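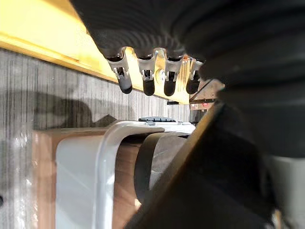
Materials in Service, Unit 6: Fatigue of Welded Joints
Handout for the second part of the course. Please read before the tutorial.
Prepared by Krum Ionescu

6.1 What we mean by fatigue

In Unit 5 we loaded a bar one time, slowly, until it broke. In service this is a rare case. Most parts are loaded many times with a stress which is much lower than the yield strength, and after a long period a crack is found. This is fatigue. The word is old and it is a little misleading, since the metal does not become "tired" in all its volume. The damage is local. It begins at one place where the stress is raised, and the material some millimeters away is as good as new.

We divide the life in three stages: initiation of the crack, stable growth, and final fracture. For a polished test bar, initiation takes the largest part of the life. For a welded joint you should assume that it takes almost nothing. Small slag intrusions at the weld toe are already there when the part leaves the shop, and they behave as cracks from the first day.

6.2 Stress range and not maximum stress

Students lose many marks on this point. In a welded joint there are residual stresses, often near to yield. The real stress at the toe therefore moves down from yield by the applied range, also when the applied load is compressive. For this reason we use the stress range, S, which is maximum minus minimum. The mean stress is ignored for as-welded joints.

The life is taken from the S-N line:

N = C / S^m

with m = 3 for most welded details. If the range is doubled, the life is divided by eight. Keep this number in your head, it is useful for checking your answers.

Note also that steel grade does not appear in the formula. A stronger steel does not give a longer life to an as-welded joint. 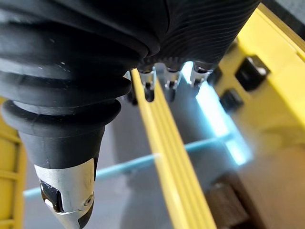 CASE STUDY: THE UDHAM CONVEYOR FRAME

The frame was made by Plondine from rectangular hollow section, with brackets joined by fillet welds. Cracks were found at the bracket toes during a March inspection. The static calculation was correct and had a generous margin, but no fatigue check was done.

Data for the tutorial:
Yield strength of the section, from certificate: 496 MPa
Yield strength of the bracket plate: 226 MPa
Distance from support to bracket: 606 mm
Number of load cycles in one working day: around 184

Before you calculate, think which of these values you really need. Two of them have no influence on the fatigue life of the toe. The bending moment and the section modulus are on the separate data sheet, which Adom Akolgo will give out at the start of the tutorial.

The first repair was to grind out the cracks and weld again with a larger leg length. The cracks came back at the same toes.
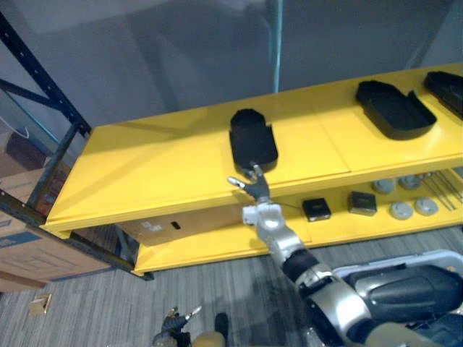

A larger weld makes the throat stronger, but the toe keeps the same shape, so the detail stays in the same class. The second repair moved the brackets near to the support, where the bending moment is small, and the toes were burr ground to a smooth radius. Compare both repairs in your report, not more than one page.

6.3 Reading

Sadeghi notes, chapter on weld toe improvement. The Clusemside report is optional, but its fracture surface photographs are very clear and you will need to recognize beach marks in the laboratory.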